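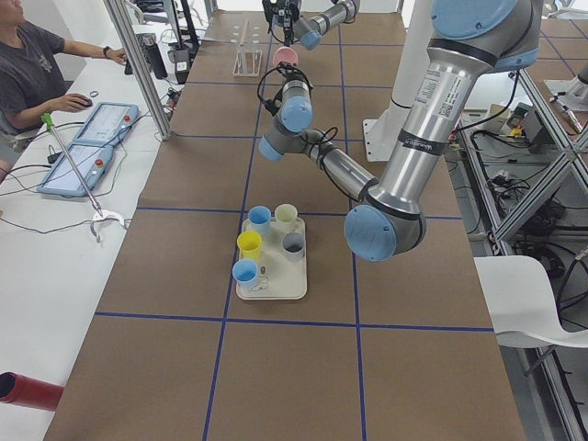
*Tray and cups on the brown paper, April*

Hi Jaruwan, and hello to everybody else at Clesanent who reads these! You asked for the spring report on the Hafþórsson hockey card collection to be short. I tried. I get going on the Butotlow team sets and can't stop, so feel free to skip to the money part at the bottom.

## Where the cataloging stands

The collection came to us as 1823 cards, and 1561 of them are now entered in Skiren with the set, the player, the card number and a condition note. What's left is mostly the stuff I put off on purpose – the unnumbered bakery cards, the police safety sets, and one shoebox of cards with blank backs that don't match anything in the price guides I own. I've got guesses on some of those. I'm not putting guesses in the database, though, so they get a "maker unknown" line for now and we'll fix them as we learn more.

The team-issued sets turned out to be the fun part. Two of the Butotlow sets have variations I'd never seen written up anywhere. In one, the backup goalie shows up with a red border and also with an orange border, and I went back and forth on whether the orange was just fading. I compared the backs, and the stats line is set in a different typeface, so those were two printings. Both are in there as separate entries.

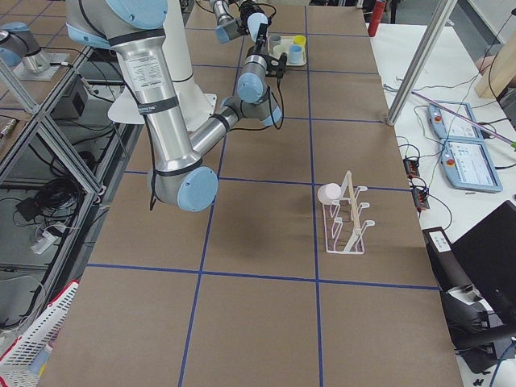 *Robot arm over the long table*

## Ticket stubs and programs

I know these weren't in the original proposal, but they came in the same boxes and I couldn't leave them sitting there. There are 72 ticket stubs, nearly all from home games, and a stack of programs with lineups penciled in by whoever was in the seat. Raimo Hirvonen has been reading the handwriting for me (he went to a lot of those games and remembers line changes better than I remember breakfast). He has also caught two cards where the name and the photo don't go together. One is a defenseman with a left winger's face, and it's filed both ways now so people can find it.

The programs are slow going. Some have rusty staples, and I've been taking those out one at a time with a little flat blade and a lot of patience. No torn covers so far!

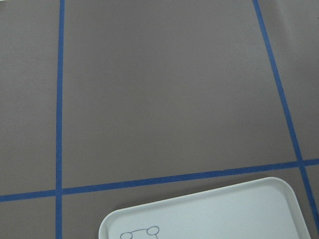
Sorting by season is the piece I underestimated most. A lot of these cards have no year on them, so I have to work backward from the roster, and the same six guys played together for what feels like forever. I used to make piles, and piles slide into each other as soon as you reach for your coffee. Blue tape run in strips so it marks off rectangles, like in the photo just before this paragraph, is what I want on my own sorting table next, with one season to a rectangle and a spare off to the side for the cards I'm still arguing with. Painter's tape is cheap and I can pull it up when we're finished, so I won't need to ask you for anything extra.

## Sleeves, binders and a small mess-up

The first batch of pages was the wrong size. My fault entirely, I ordered standard pockets and forgot that the older team issues run tall. The store swapped the unopened packs and I ate the cost of the open one myself, so it isn't in the numbers below. The tall cards are in individual sleeves and upright boxes until the right pages come in.

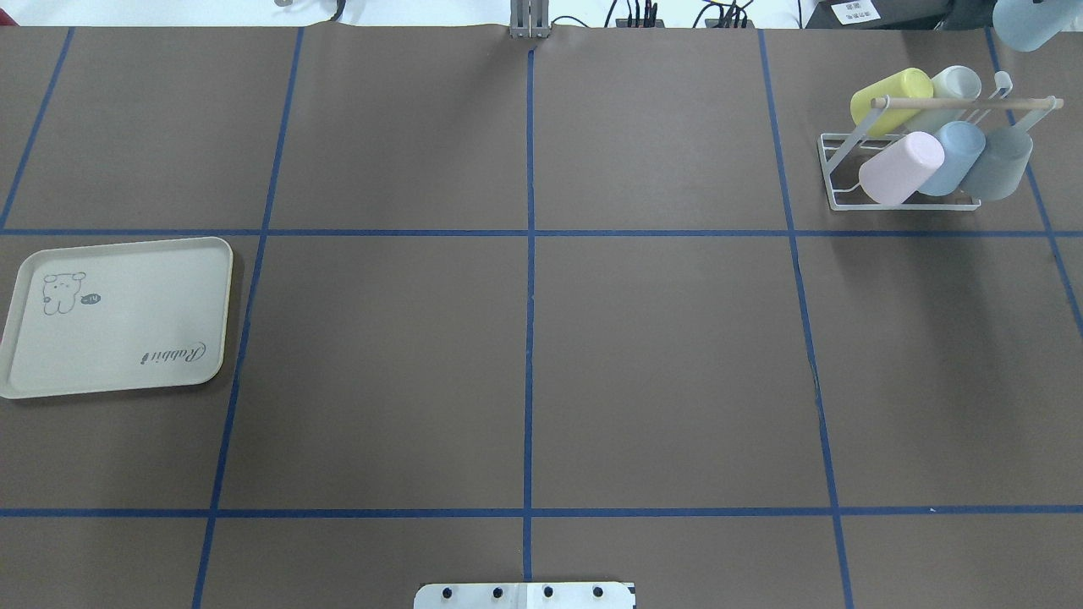 I'd also like to move the best of the team sets into rigid holders. The corners on the early ones are still surprisingly sharp and every trip in and out of a soft sleeve is a chance to ding one. Raimo thinks I'm fussing. He may be right, but he also kept his own rookies in a rubber band, so I'm taking his storage advice with some caution.

## Money and what's next

We've spent roughly 20 percent less than planned on supplies, mainly thanks to the store credit and a box of top loaders a dealer threw in at the spring show. If it's OK with you, I'd like to put the difference toward scanning the programs. Could you let me know if that needs a formal change request, or is an email enough?

Before the next report I plan to finish the numbered cards, get front and back scans up for both Butotlow variations, and write to a couple of longtime collectors about the blank backs. The scans will be in the shared Skiren folder under "team issue," and your login from last time should still work.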